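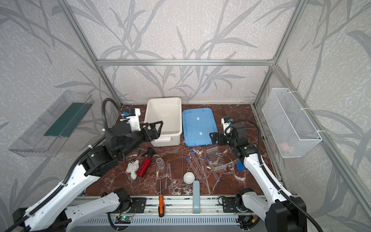

Could the worktop section be moved ahead of the storage section next time? We always do the bench first and then have to turn back a page. Also, item 6 asks for "tubes sound" but gives no limit for scratches, so two people will mark it two ways.

Reply: Order changed in this issue. A limit has been added at item 6.

CHEMISTRY KIT AND WORKTOP CHECK
Site: Plondstead, practical room
Form: 38, issue with comments
Date of check: 9 Mar 2012
Next check: April
Marks used: S satisfactory, A action needed, N not applicable today

PART A – WORKTOP

1. Stone surface free of chips and open cracks – S
Comment: Checked by fingertip along the front edge. Natural veining is not to be entered as a defect. A crack catches a fingernail; a vein does not.

2. Surface free of residue before kit is set out – A
Comment: Wipe with plain water, then a dry cloth. Descaler and vinegar cleaners are withdrawn from this room. Marble is attacked by weak acid and the dull marks do not come out. The bottle under the sink is to go.

3. Spill mat available where acids are used – A
Comment: One mat only, and it has curled at two corners. Replacement ordered from Varkarmont. Until it arrives, citric acid work is done inside a tray.

4. Waste route clear – S
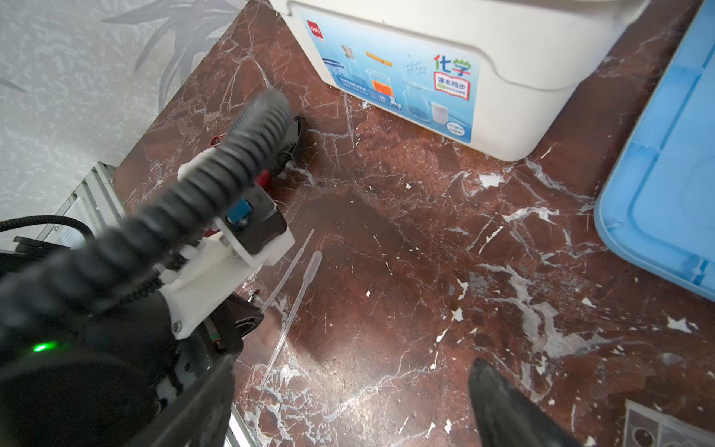 Zsolt Hegedűs

PART B – SMALL PLASTIC AND TUBES

5. Transfer pipettes clean, bulbs not split – S
Comment: Squeeze the bulb with the tip under water and look for bubbles at the seam. Discard any that leak. Pipettes used with dye are kept for dye. They are cheap enough that I do not accept "nearly clean" as an entry. When put down between steps they go in a tray or a stand, as a pipette laid on bare stone picks up whatever was there before it and leaves a drop of its own.

6. Test tubes sound – S
Comment: Limit for scratches – any mark that can be felt, or any clouding that hides the liquid level, and the tube is withdrawn. Plastic tubes are for cold work only. The old form allowed "warm water" without a figure, and that wording is deleted.

7. Caps present, seated square, no splits in the skirt – A
Comment: Two caps from the spare bag would not seat. Thrown away. Caps from the Mészáros tubes and the Clondby tubes look alike and do not interchange. Keep the bags apart.

8. Rack stable, holes clear 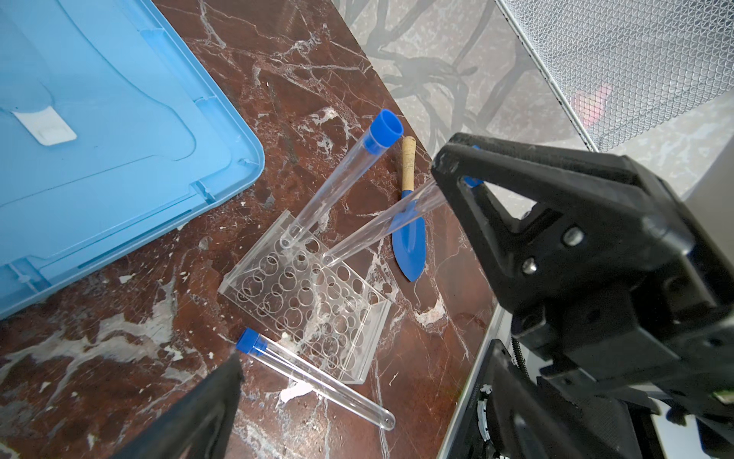

The rack entry is the one most often marked S without anybody touching the rack. Press down on each end in turn and see whether it rocks, then run a tube into one hole of each size. A drilled acrylic rack with holes of different sizes is useful for mixed kit, but it lets a narrow tube be stood in a wide hole, where it leans. Tubes should be upright before anything is poured. The tube lying flat on the marble beside the rack is acceptable while it is empty and capped; once filled it belongs in a hole that fits it. The blue garden trowel is a separate matter. It is a soil tool and should be off the tubes' surface before Part B is started. Entry: rack S, segregation of tools A.

PART C – STORAGE

9. Boxes labelled with contents on the front – S
Comment: The printed label counts where it can be read by the people using the room. Where it cannot, add a plain English one and leave the original in place.

10. Lids fit and are kept with their own box – A
Comment: Lids put down on the worktop take up the space meant for the work. Stand them on edge behind the box, or put them below. A lid is not a spill tray unless it has been tested with water first. Roughly 400 ml is enough to show whether it holds.

11. Bins and trays empty and dry before kit is returned – S

12. Hanging baskets and wall shelves secure – S
Comment: Pull test by hand, downwards and outwards. Ties to be looked at for whitening or cuts. Nothing containing liquid goes above shoulder height, closed or not.

13. Eye protection count agrees with register – A
Comment: Register says 21, cupboard says otherwise. Recount before the next session and correct whichever is wrong.

ACTIONS CARRIED FORWARD
2 – remove descaler
3 – fit new mat, order ref. 792
7 – label cap bags
8 – garden tools to the outside store
10 – lids off worktop
13 – recount

Comments on this issue to be written in the margin of the room copy, with the item number.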